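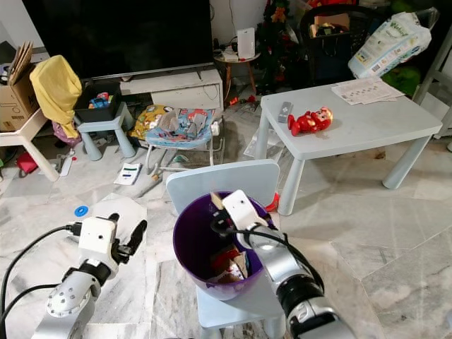 Figure 1. Purple plastic bin on a child's chair, next to a low table in the living room.

Where do the toys go? A study of toy storage in small family homes

Student: Josphat Nyaga
Supervisor: Morfudd Foulkes
Course: Home and Family Studies, second year project

1. Introduction

I became interested in this subject when I was living with my cousin's family in the first year of my studies. They have a boy of three years and the flat is small. Every evening there was the same discussion about the toys, who should pick them up and where they should be put. My cousin had bought a large cupboard for this purpose, but after a few months it was full of bed linen and winter coats, and the toys lived in the living room again.

When I looked for reading on this subject, I found many books which give advice to parents, and fewer which ask what families do already. The advice is often written for a house with a separate playroom. The families that I know do not have a playroom. For this reason I decided to ask families in smaller homes how they keep the toys, and which kind of storage stays in use after the first weeks.

My research question was the following: what makes a family continue to use a place for toys, when the child is between two and six years old?

2. Method

I prepared a paper questionnaire of 12 questions. It was given out in December through two playgroups, Ifans and Keminum, with the permission of the leaders. I received 66 completed questionnaires. The questions asked in which room the child plays most, what kind of containers the family has, where these stand, who puts the toys away and at what time of day this happens. The last question was open, and parents could write whatever they wished.

After this I visited two of the families at home, both times at five in the afternoon, which the parents said was the busiest hour. I made notes by hand and wrote them out on the same evening. In this report I call the families A and B, as I promised them that they would not be recognised.

I should mention one mistake in the questionnaire. In question 7 I wrote "box or basket" as one answer, and several parents wrote in the margin that they have both and use them differently. I could not separate these answers afterwards.

3. Results

3.1 The room

Most parents answered that the child plays in the living room, also when the child has an own bedroom. Parents wrote that they want to see the child while they cook or work. One mother wrote: "She carries everything to where I am. I could have a castle upstairs and she would still be under my feet."

3.2 The container

Open containers were mentioned much more often than boxes with a lid. Several parents had owned boxes with lids, but the lids were lost, broken or used for another game. Family A had a set of stacking boxes called Juvon, and only the top one was opened during my visit. The father told me that the lower boxes are "for things we have forgotten".

Family B had one low shelf from a shop named Skurik and three fabric bags on hooks. The bags were at the height of the child's shoulder. The girl took one down without help and emptied it on the carpet, and later she put back perhaps half of the things before she was called to eat.

3.3 Height and place

The height was the point that came most often in the open question. A bin on the floor is easy to reach but it is also kicked and pushed under the furniture. Some parents put the bin on a stool or on a small chair, so that it is lifted a little and a child can still see into it. I did not expect this answer and I had no question about it.

3.4 Adult things among the toys

Many parents complained that keys, pens, letters and remote controls are mixed with the toys by the evening. Where there is a low table, it is used by everybody, and nothing on it belongs to one person only.

4. Discussion

The answers suggest to me that the distance is more important than the quality of the furniture. A cheap container in the room where the child plays seems to be used more than a good cupboard in another room. This agrees with what I saw at my cousin's flat, although I must be careful, as I knew that flat before I began and it may have influenced my questions.

The sorting of toys by kind was less common than I believed. The parents who sorted did it mainly for building bricks and puzzles, where one lost piece spoils the play.

5. Limits of the study

Both playgroups are in the same part of the town and the homes are similar in size. In nearly all cases the mother filled in the form. I also did not ask the children, and my supervisor has advised me that a short talk with the older ones would have been possible. The questionnaire is attached as Appendix 1 and my notes from the two visits as Appendix 2.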